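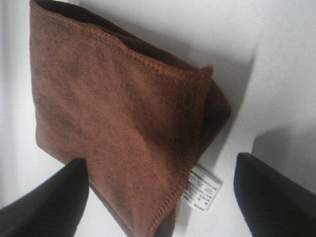

Microfiber towel, brown, folded.

Trolholm 60 Wrestling Mat Cleaning Kit
Supplier: Plendthorpe Team Sports

The Trolholm 60 is a mop and solution kit for vinyl-coated wrestling mats in school and club rooms. The handle locks at 60 inches. The flat head swivels in both directions and takes standard Flarketti pads.

Kit contents
Locking handle
Swivel head
4 Flarketti pads
2 bottles Yazdani concentrate

Use
Sweep the mat first. Dilute the concentrate per the bottle label and apply in overlapping passes, working from the wall toward the door. Let the surface air dry before practice. Do not use on bare foam or on mat tape with lifted edges.

Storage
Keep concentrate capped and below 77 °F. Machine wash pads without fabric softener.

Team orders: Yolanda Restrepo, school accounts. Orders placed in August ship in two cartons.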